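Condition Checklist for Vintage Glass and China – with my comments

I go through this list with every piece that comes into the shop, from a single eggcup to a full dinner service, and I love doing it! You learn so much more about a piece by handling it slowly than by looking it up. This month's comments come from the Budach tea service and a pair of Danulico vases, both bought in February and both a real treat to work through.

Mark each line OK, NOTE or FAIL. Anything marked NOTE goes in the listing, word for word.

1. Work surface and hands
Folded towel on the table, rings and watch off, good daylight from one side.
Result: OK
Comment: I take bracelets off too. A loose charm will find the rim of a cup every time.

2. Rim, by fingertip
Run a clean fingertip all the way along the rim, then go back the other way.
Result: NOTE
Comment: Two of the Budach cups have a tiny flea bite you can feel but hardly see. The rest are as smooth as the day they left the factory, and what a lovely thin rim it is. Saucers all fine.

3. Ring test
Balance the piece on your palm and tap lightly with a knuckle. A clear note is good. A dull one means look again under a strong lamp.
Result: OK
Comment: The cups sing! The sugar bowl is a bit flatter in tone, but it has thick walls and I found no hairline with the lamp inside it. Don't try this on anything with an old repair, and never with a pencil or spoon.

4. Handles, spouts and knobs
Check where each one joins the body. Look for a change in gloss, a yellow line, or a spot that feels warmer than the china next to it.
Result: NOTE
Comment: The teapot knob has been off and glued back on. It was a neat job, and the line only shows under the UV lamp. The spout has its full tip, and on a pot of this shape that is a happy find.

5. Gilding and painted decoration
Tilt under the light. Note wear on the rim, handle and foot separately.
Result: NOTE
Comment: Gold is bright on the saucers and rubbed on the cup handles, right where a thumb would sit. I think that kind of wear is charming, but it still gets written down. The little blue sprigs are painted over the glaze, and you can feel each petal.

6. Marks and numbers
Write down every mark exactly as it appears, including painter's marks and stray dots.
Result: OK
Comment: Pattern number 3740 on all the saucers and on the base of the teapot. The creamer has the factory mark but no number, with the same blue and the same brush style. I'm happy it belongs, and the listing will say the number is missing.

7. Cleaning
Lukewarm water, a drop of mild soap, a plastic bowl in the sink. Dry with soft white cotton and leave upside down on a towel. No dishwasher and no microwave for anything with gold on it, ever.
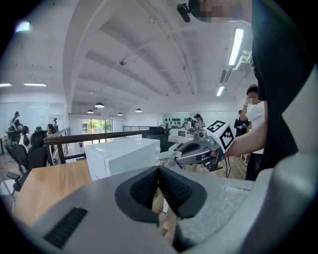 8. Glass: inside and out
Look for chips, sickness (that cloudy bloom inside), scratches and trapped bubbles.
Result: OK
Comment: The Danulico vases are gorgeous – a deep amber that goes almost honey at the lip. One has a long bubble near the base. It was made that way and it can't be felt from either side, so I call it a making flaw and describe it as such. No sickness in either one. Shelf wear on the foot is even and fine, just what you want to see on old glass.

9. Match and measure
Measure height and width on every piece in a set, and don't trust the first one to stand for the rest.
Result: NOTE
Comment: There are 6 cups and 8 saucers, so two saucers are spares. They will go with the set and not be sold off alone. One cup stands a hair taller than the others, which is normal for the age.

10. Packing check
Wrap each piece by itself, fill the hollows with tissue, lids wrapped apart from their pots. Double box. Shake gently and listen.
Result: OK
Comment: The teapot lid gets its own small box inside the big one. I put the vases base to base with a thick card between them.

Overall: pass with notes. Recheck lines 2 and 4 just before packing.

Recent items
Zakharchenko painted wall plate, fruit and leaves
Brumlow pressed glass butter dish with lid
Budach cake stand, pink border
Danulico bud vase, smoke gray
Brumlow cream jug, small chip to foot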